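Sidewalk delivery robots on shared paths - what speed and clearance rules are you using?
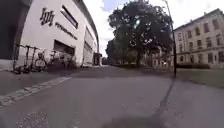 The path between the two buildings, with scooters and bikes parked along the left.

We use cookies to improve your experience. By continuing to browse you accept our cookie policy. Accept | Manage settings

dpanganiban
Writing the operating rules for a delivery robot trial on this path, starting in March. Draft so far: walking pace only, stay on the asphalt, stop for anyone inside 1.5 metres, no running on the raised strip where the bikes go. Route is 316 metres one way. The unit is a Pleren. What am I missing?

kerbside16
Parked scooters. Ours treated the stems as clutter in the map and planned too close to the handlebars. We put a keep-out zone along the whole row and made it wider than the row.

Hadi Abou Jaoude
Agree on the keep-out zone. I don't agree with stopping for anyone inside 1.5 metres. At class change it will sit in the middle of the path and people will have to walk around it. Slow down at that distance, stop at half a metre.

dpanganiban
Our safety office wants the full stop. I can ask about slowing first, but they'll want numbers.

Hadi Abou Jaoude
We logged 1,857 trips with the slow-then-stop rule on Skirnex units. No contacts, two complaints, both about the beeper.

rantala_fan
No contacts on your path doesn't mean much on his. A person with a cane can't tell that it's slowing - they can tell that it stopped. I'd keep the full stop and add a rule that it pulls over to the edge first.

kerbside16
Which edge, though? If it's the bike side you're back in the keep-out zone.

dpanganiban
Lawn side then, and clear of the lamp post. I'll put that in the next draft.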